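LED retrofit in an old gooseneck, shade getting warm?

fluvov_8
Swapped the incandescent in my desk lamp for a Palmont LED, frosted. After an hour the neck of the shade is too warm to hold. Is the driver cooking itself?

Tôn
Probably. LED drivers sit in the base of the bulb, and a bell shade traps heat right there. Check whether yours is rated for enclosed fixtures. 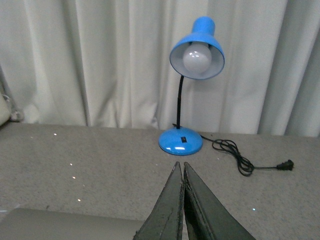
Blue gooseneck, white lining, lamp off

finari300
Disagree with Tôn. A bell shade is open at the bottom, so the enclosed rating doesn't apply. Check the socket for a loose center contact first.

Tôn
Open at the bottom is the problem. Hot air goes up. I logged 1,895 hours on one before it started flickering, base up the whole time.

finari300
One bulb is not data.

fluvov_8
Unplugged it and looked. Contact is clean, spring is fine. Package says "not for enclosed fixtures" and nothing about open shades. Will try a lower wattage.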